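Dustley Opens Second Fiber Cable Line in Usten

Usten, October 2021. Dustley, a maker of indoor and outdoor fiber optic cable, has started production on a second cable line in its Usten plant. The line makes drop cable for homes and small offices, and it was under test since July.

With the new line, the company can deliver standard drop cable in 3 weeks. Before, customers were waiting nearly 30 days.

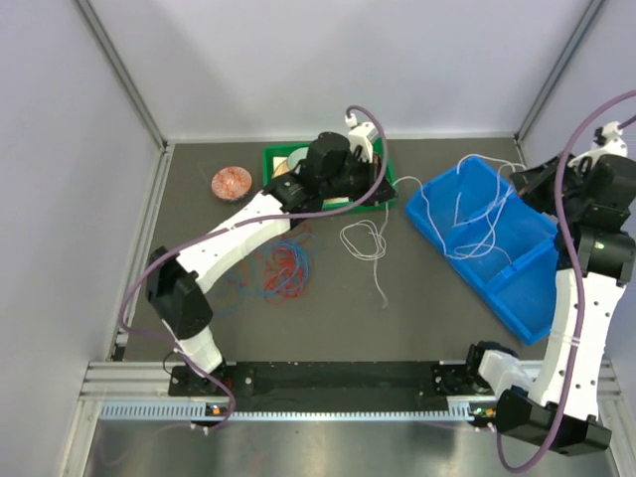
The first orders are for Keane, a regional network operator, which is connecting villages in the Potik valley. Keane has signed a supply agreement with Dustley for 2 years, with the possibility to extend it.

"Our customers ask us for short delivery times and the same quality in every drum," said Traian Crăciun, plant manager of Dustley. "The second line helps us to give them both. We thank our team in Usten, who worked very hard during the summer."

Cable from the new line is available in lengths up to 2 kilometers. Samples and data sheets can be requested from the Dustley sales office.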